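Workshop notebook - bench surfaces and small parts sorting
December, started 8:40

Carried over from the last entry: the sorting area on the long bench is still losing small parts. The Kadent order came up short again at packing, by two spacers, and both were found later under the parts trays. Today is for fixing the layout and writing down what was decided, so that it does not get argued over again in a month.

Background for anyone reading this cold. The small parts come in from Ronwood in mixed bags, several types to a bag, and have to be split by type before they go to the Begum kits. A full kit set is 121 pieces. The old routine was to tip a bag out on bare bench and pick through it by hand. The bench top is scarred and has a seam along the back, and anything light in color disappears into it. Dark parts disappear into the scars. Either way the count at the end comes out wrong and has to be done over.

8:55 Cleared the bench

Took everything off down to the vise. Brushed, vacuumed the seam, brushed again. Recovered from the seam: spacers, one clip, a lot of grit, and a set screw that does not belong to any job currently open. Set screw went in the odds jar.

Wiped down with a damp cloth and then a dry one. Solvent not needed. There is an old glue spot near the vise which does not come up and does not matter, as nothing gets sorted at that end.

Filled the seam with wax. It will need doing again once the bench moves with the heating, probably by spring. The wax is in the second drawer with the scraper. Push it in with a thumb, scrape flush, do not leave it proud or the liners will rock.

9:30 Surface test

Wanted to settle which background makes the parts easiest to see. Candidates were the bare bench, brown wrapping paper, a gray rubber mat, and white board. Same lot of parts each time, 100 pieces counted out beforehand by weight and checked by hand. Scattered from the scoop at the same height, picked by one person, timed with the wall clock, so do not read the results to the second.

Bare bench: slowest, as expected. Two pieces missed on the first pass, found on the second.

Brown paper: better for the metal parts, poor for the orange and tan ones. Paper also curls at the edges after a few uses and the parts roll under it. Taping the edges fixes the curl but then the paper cannot be lifted to funnel the parts back, and being able to lift it was the only reason to use paper.

Gray rubber mat: parts stay where they land, which is good. Picking is slow, which is bad. The rubber grabs flat pieces and they have to be levered up with a fingernail. Unpainted metal is hard to see against it. Mat goes back under the drill press, where it is useful.

White board: fastest of the four. Nothing missed on either pass. Parts slide more than on rubber, so a lip is needed on the side facing the operator. Glare from the overhead light is a nuisance at the middle of the board and can be cured by moving the lamp to the left and turning it down toward the bench.

Decision: pale surface for all sorting. Mat is out, paper is out.

10:40 Lip and edges

Cut a strip for the front lip and clamped it dry to check the height. First one was 13 mm and it catches the wrist. Planed it down until it stopped doing that and did not measure the result, which was careless. Will measure when the clamps come off and write it in the margin.

Considered a lip on all four sides. Decided against. The right side has to stay open so that sorted parts can be swept straight into the tray. The back can stay open as well now that the seam is filled. If parts start going over the back we can add a strip later with the same clamps.

11:15 Color for containers and covers

The Rarmont trays are all one gray and cannot be told apart from across the room. Tried colored card labels on the front faces. They are fine when the trays are on the shelf and invisible once the trays are on the bench, because everyone looks down into them. Labels moved to the top rim on the left corner. Keep them small, or they fall into the tray when the glue dries out.

Strong flat colors work best as a reference next to the sorting surface. The eye finds the edge of a saturated color right away and works out from there. Patterned or printed pieces do not do this and just add clutter. Same goes for anything glossy.

Spacing matters more than I expected. With a large item on the sorting surface, its shadow falls across the pale area beside it and small parts lying in the shadow get passed over. Moving the lamp shortens the shadow on one side and lengthens it on the other, so the lamp alone will not solve it. Working rule for now: large items to the left, small parts kept a hand's width clear to the right, and anything that ends up in the shadow gets pulled out into the light before it is counted.

Blue on the left, pale area on the right, and one small orange-tan piece out of the shaded part:

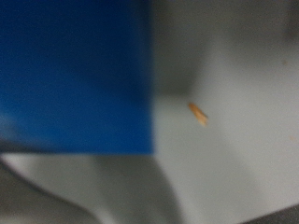

12:10 Sorting procedure, as of today

1. Brush the surface. Check the front lip with a finger for anything lodged behind it.

2. Lamp on, left side, turned down. Overhead light stays on.

3. One bag at a time. Close the previous tray before opening the next bag. Most of the mix-ups in the log come from two bags being open together.

4. Scatter low, with the scoop. Do not tip from the bag.

5. Pull the large pieces first and move them left or off the surface entirely. Then the metal, then the colored pieces.

6. Sweep right into the tray. Count in the tray and write the number on the slip before the tray is moved.

7. Second pass over the surface with the lamp swung to the other side. This takes very little time and it is the step that gets skipped.

8. If the count is off, stop and look on the floor before going back through the tray. Short counts so far have been the floor or the seam far more often than a counting mistake.

13:30 Trial run

Ran one Begum set through the new layout start to finish. 121 in the tray, 121 on the slip. One part went over the right side and missed the tray, seen and picked up at once. The tray was sitting slightly low against the bench edge. Packed it up with an offcut, and it now sits level with the surface. The offcut needs to be fixed to the tray stand or it will be thrown out by the next person who sweeps.

Second set not run. Ran out of mixed bags, next delivery from Ronwood expected in the week.

Wrist fatigue noticeably less than with the rubber mat. Eye fatigue about the same. The pale surface is tiring after a long stretch and it may be worth trying a slightly grayer board, provided the light parts still show. Not urgent.

Open items

- Measure the front lip and record it here.
- Fix the offcut to the tray stand.
- Relabel the remaining Rarmont trays, top rim, left corner.
- Order more white board. One spare left, with a dented corner - usable if the dent is turned to the back.
- Repeat the surface test with the grayer board, same 100 pieces. They are bagged and marked in the top drawer, do not use them for kits.
- Tell Kadent the two spacers are going out with their next box.
- Ask Ronwood again whether the bags can come split by type. Last answer was that they would look into it.

Clamps off the lip at 16:00. Glue line clean on the inside, some squeeze-out underneath, left as is.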